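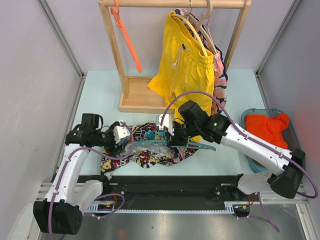
August 6, 2026

Hanging and folding, children's clothes, small table.

Ylva wanted the wooden rack kept at the back this time, with the basket on the right. I'd have put the basket nearer the front, but it leaves more flat table for laying things out, so I've marked the two positions in pencil on the plan and we'll stay with them until November.

Notes on the clothes:

- Yellow shorts: easy on the cream hanger, but the drawstring needs pulling to the front first or it catches in the waistband. Leave the cords untied.
- Pink patterned one: hangs behind the shorts and gets hidden. Should go further along the rail.
- Cartoon print: lay flat and smooth from the middle out before the first fold. Busy print, so the creases are hard to see. Victor checks by running a hand over it, and I've started doing the same.
- Orange-red cloth: goes in the basket as it is, no folding.

The orange hanger tips to one side when it's empty. Straighten it before putting anything on. I tried a Pellus hanger from the cupboard on the same rail and it sat better, but the shoulders are too wide for the smallest sizes. Victor thinks Magnusson do a narrower one — he'll look at the price for 200.

Weighed the tray base of the spare rack while I had the scales out: 1,534 g. With a full rail of wet cotton I'd still want something heavy in the tray. Dry clothes are fine.

Fold for the shorts is still not agreed. Ylva does legs together and then in half; I do thirds, and mine take up less room in the drawer but come undone sooner. Try both on the next batch and write down which ones need doing again.

To do: wash the Hitlow bundle (bag 356) separately, the red may run. Ask Ylva where the small pegs went.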